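Scratched white tabletop, is it worth refinishing or should I replace it?
Posted February 27, 2019 in Furniture and Surfaces
Asked by Merle Mudgway

I have a white painted worktable that I use for craft projects and for sorting out whatever comes in from the car. The top is painted MDF. I bought it secondhand in September and the finish has gone dull in the middle, with a lot of fine scratches and a couple of yellow marks that I think came from a hot mug.

I've tried dish soap, baking soda paste and a melamine sponge. The sponge took off some of the yellow but left a patch that is even duller than the rest. The legs and frame are solid and I don't want to buy another table if I can avoid it. Can I repaint only the top, and what kind of paint holds up to daily use? I have no sprayer and no garage, so it would have to be done indoors with a roller.

82 people found this useful

Jarrah Dunstan

Yes, you can repaint only the top. Stop using the melamine sponge on it. Those sponges are a very fine abrasive and they take the sheen off paint, so the dull patch won't come back with cleaning.

Wash the top with a degreaser and let it dry overnight. Sand the whole surface with 180 grit until the gloss is gone everywhere, then go over it with 220. You don't need to get down to bare board. If you do break through to the MDF — this usually happens on the edges first — seal those spots with a shellac primer. A water-based primer can make the fibers swell and you will feel the bumps through the paint. 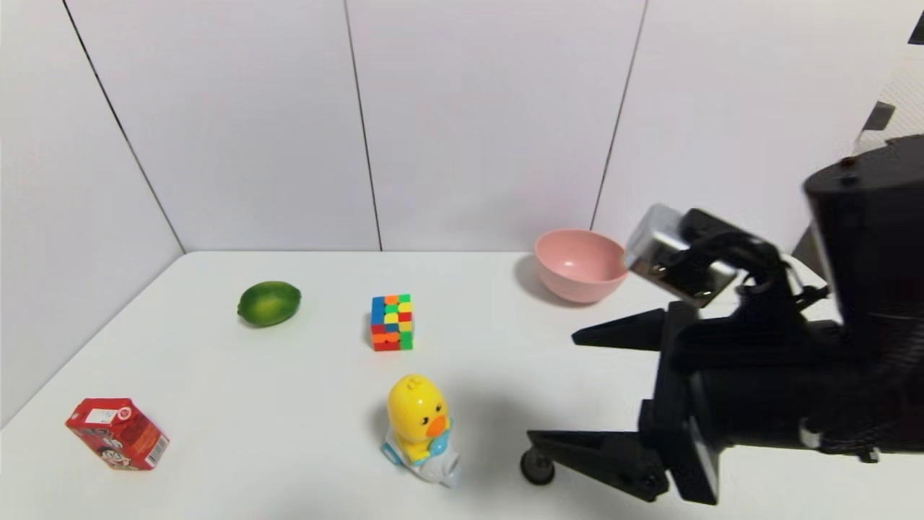

For the color coat, use a water-based enamel meant for cabinets or trim. Wall paint stays soft and things will stick to it. Put it on with a 4 inch foam roller in thin coats, and sand lightly with 320 between coats. I did 2 coats of primer and three of enamel on mine. Oil-based white will yellow over time, more so in a dark room, and the smell indoors is bad for days.

The part people rush is the curing. It will feel dry in a few hours, but leave it alone for at least a week before you put anything heavy on it, and keep hot mugs off it for a month. Check the can, as some brands want longer. Open a window while you work and wear a dust mask for the sanding. MDF dust is nasty.

If the yellow marks show through the first coat of primer, spot prime them with the shellac and carry on.

Clem Fairweather

just get a piece of white laminate cut to size and glue it on top. I did this with a desk and it was done in one afternoon. contact cement is strong stuff though so line it up right the first time

Digby Kereama

Jarrah's steps are good. I would add a clear coat if the table gets heavy use. Make sure it is a water-based polycrylic type and that the label says it is non-yellowing, and test it on the underside first. I put regular polyurethane over white once and it looked like weak tea by the next summer.

Also check whether the top unscrews. Mine was held on with brackets, and it was much easier to sand and paint the edges with it lying flat on a pair of sawhorses. Put the screws in a jar.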